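Folding Laundry in a Shared Room: What I Learned in One Semester of T-Shirts
Final report, Home and Everyday Design course
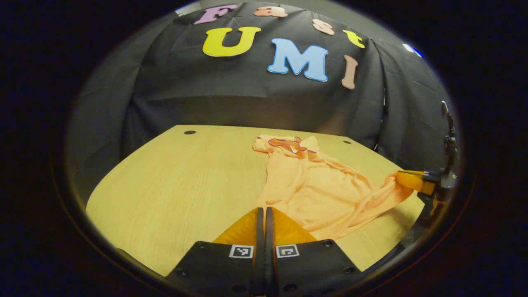 I picked laundry because I'm bad at it. That was the whole pitch I gave in class, and I got a few laughs and a yes, so off I went. My dresser at the start of the semester was basically a box with a mountain inside, and every morning I'd pull a shirt from the bottom and wreck whatever was on top. I wanted to find out if a normal person with a normal amount of patience could get from a crumpled shirt to a flat, stackable one quickly enough that it stops feeling like a chore. Also I wanted a clean dresser. Two birds!

The question

My original question was way too big ("What is the best way to fold clothes?") and I got a note back asking me best for whom, and for what clothes. Fair. I cut it down to T-shirts only, short sleeves, adult sizes, one person folding on a table. The question I ended up with was: starting from a shirt dropped in a heap, which folding method gives the neatest result for the least time, and does the answer change once you've had practice?

The "starting from a heap" part matters more than I thought it would. Almost every folding guide I read starts with the shirt already laid out flat, sleeves spread, collar at the top, like it came out of the dryer that way. Mine never do. They come out as a lump with one sleeve inside out and the hem somewhere in the middle. So I decided the clock would start with the lump.

Where I worked

I did the first week on my bed and it was a disaster. A mattress gives when you press on it, so you can't get a crease to hold, and the blanket slides along with the shirt. After that I moved to a table. A light wooden tabletop is great for this. It's smooth enough that you can drag the fabric across it to straighten it, and you can see the edges of the shirt clearly as long as the shirt isn't close to the color of the wood. The light orange one was harder for me than the darker ones for exactly this reason. I kept losing the bottom hem.

Having a plain black cloth behind the table helped too, and I didn't expect it to. My bedroom desk faces a shelf full of junk, and when I fold there I end up looking at the junk. With something dark and boring behind the table, and only some colorful felt letters up on it, I looked at the shirt. I can't prove that made me faster, but my worst sessions were all at the desk.

Table height is something I should have planned for and didn't. If the table is too low you hunch, and after a long pile your back lets you know. I ended up liking a height where my elbows were just barely bent. I'm putting that in because my roommate's table is lower than mine and I lost an entire Sunday afternoon to a sore back and learned nothing.

The methods

I tried four methods at first and dropped one.

The first was what I'd call the mom fold. Shirt face down, fold each side in toward the middle, sleeves tucked back, then fold the bottom up to the collar. It's what I grew up with and what most people I asked do without thinking.

The second was the thirds fold. Same start, but instead of folding the bottom up once you fold it into thirds, so you end up with a small rectangle that can stand on its edge in a drawer.

The third was the pinch fold, the one from all the videos where somebody grabs two points, crosses their arms, shakes, and a folded shirt appears. I was very excited about this one.

The fourth was rolling, and I dropped it after the second week. My rolls came undone in the drawer, and I had no fair way to compare a roll with a flat fold for neatness. I might go back to it for socks.

How I measured

I used nine shirts of my own, a mix of thin and thick cotton, and went through them over and over until I had 100 folds for each of the three methods I kept. For each one I picked the shirt up, let it drop onto the table, and started my phone timer. I stopped it when my hands came off the finished shirt. Then I gave the fold a neatness score from 1 to 5, mostly going by whether the edges lined up and whether there was a lump where the sleeves had gone.

I know scoring my own work is shaky. I tried to be strict about it, and on days when I was tired I'd score everything at the end instead of one at a time, so that I wasn't in a mood with any particular shirt. I got the spreadsheet layout from a template called Vurkalus that people in my class were passing around. It's ugly but the formulas work.

What happened

The flattening takes most of the time! I didn't see that coming at all. Before I even started a fold I had to find the collar, find the hem, pull any sleeve that had gone inside out, and spread the thing out. Once it was flat, all three methods were pretty quick. My slowest fold in the whole project was 39 seconds, and nearly all of it went to one inside-out sleeve on a thick shirt that had twisted around itself.

So I started paying attention to the flattening and worked out a little routine. Find the collar first. It's the stiffest part, so you can feel it in a heap even when you can't see it. Pinch it at both shoulders, lift the whole shirt off the table, give it one shake, and lay it down starting with the hem. The hem touches the table, you lower the rest toward yourself, and most of the wrinkles go out on the way down. When I started doing that, my times dropped for every method, more than they ever did from getting better at the folding itself.

As for the methods, the mom fold was the most dependable. It rarely gave me a great score and rarely gave me a bad one. The thirds fold took a little longer but got the best neatness scores, and it was by far the best in the drawer - I can see every shirt I own now, which is a new experience for me. The pinch fold was the fastest when it worked and awful when it didn't. On thin shirts it was fun. On thick ones the layers slipped and I'd get a sort of diagonal thing that needed redoing. If you count the redos it came in last for me overall. I'm still a little sad about it.

Practice made a difference, mostly in the first couple of weeks, and then my times flattened out. The pinch fold kept improving longer than the other two, so somebody with more patience might get a different answer than I did.

Things that went wrong

I washed the shirts halfway through and a couple of them came out softer, so the folds before and after aren't a perfect match. I noticed this too late to do anything about it.

I also changed how I was dropping the shirts without meaning to. Early on I'd let them fall from chest height, and by May I was sort of placing them, which makes a much friendlier heap. When I caught myself I went back and redid that week's folds from a proper drop. That's part of why my log is such a mess to read.

And I used only my own shirts, in my own size. A kid's shirt or something huge would probably behave differently. A classmate suggested I try a folding board, and I looked at one called the Pendholm, but it felt like a different project, and I wanted this one to be about hands and a table.

What I'd do next

I'd like to do long sleeves, which scare me. I'd also like to have a few other people fold the same shirts, and a stranger score them without knowing who did which. The reading list for our course had a short chapter by Triệu on how people sort their clothes before putting them away, and I think sorting and folding should really be studied together. I do my folding in whatever order the basket gives me, and I bet that costs time as well.

For now I'm using the thirds fold at home, with the collar-first trick. The dresser has stayed neat since I switched, except for the sock drawer. My full log is in the appendix, with the redone week marked in yellow, and the shirts are listed by color and thickness on the page after it.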